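Sim month, week 2

Print this post | E-mail this post

Quick one, on my lunch. The Kindico cell goes onto the packing floor at Tritville in November and until then it lives on our screens. So do we, basically. I did packing at Esteves before this and never once sat down for a whole shift. Now my back's fine and my eyes are cooked.

Work is mostly this. Load the sim, watch the gripper, write down what it does, reset, go again. We did 109 runs yesterday between the two of us on afternoons.

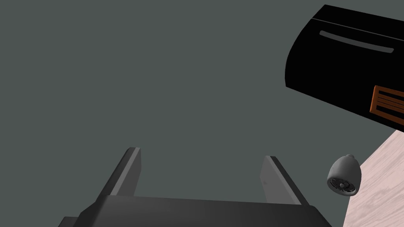 2 min read

Gripper's empty there, both fingers up, little grey dome thing off by the table edge, big black box behind. I'd have that dome in a carton before the software finished loading. But I don't get a sore wrist from 661 of them, so.

What's changed for people: less lifting, more typing. Morning crew hates the typing. The pay grade is the same for now, they say it gets reveiwed once the cell is live. No one's been let go. Couple of the older hands have asked for dispatch instead and I don't blame them. Smoko is quieter too, everybody's on thier phones resting from the other screen.

Gotta run, next batch is up.

Recent posts
Cikau scanners, round two
200 cartons and a flat tire
Goodbye to the Esteves lunchroom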